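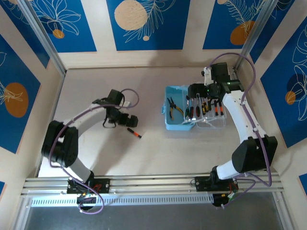 Saturday, 6:40 a.m. Cellar at 61 percent humidity, down from 66 on the last reading. The Clatcombe wheels are holding. Turned all of them, brushed the rinds, wiped the lower boards with brine. Wheel 7 has a soft patch near the rim – marked it and moved it to the end of the shelf.

Hanna Semeniuk called at nine about the Illano culture. She wants a slower acid curve and suggests cutting the dose by a third. I will try it on one vat in April and leave the other alone.

Milk in: 162 liters. Curd was firm at 41 minutes. Drained slowly, probably the cloth, which needs boiling again.

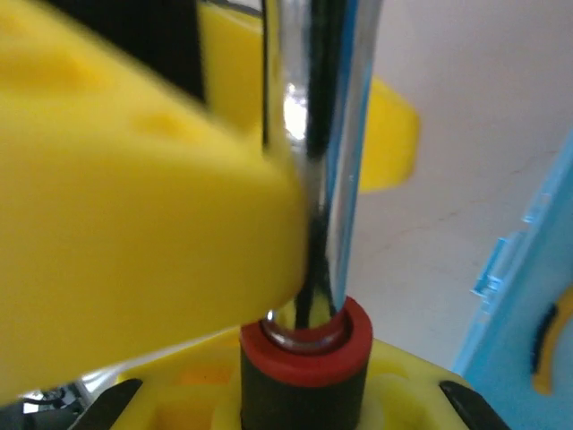
Yellow finger beside the chrome rod.

Afternoon on paperwork. The Clandura invoice lists 136 molds and we ordered fewer, so I wrote to them and copied Nadiia Skoryk. No reply by five. Salt is low. Order two sacks on the next run, coarse, and check the price against Ostapchuk first.

Second humidity reading at 8 p.m.: 63. Left the vent half open.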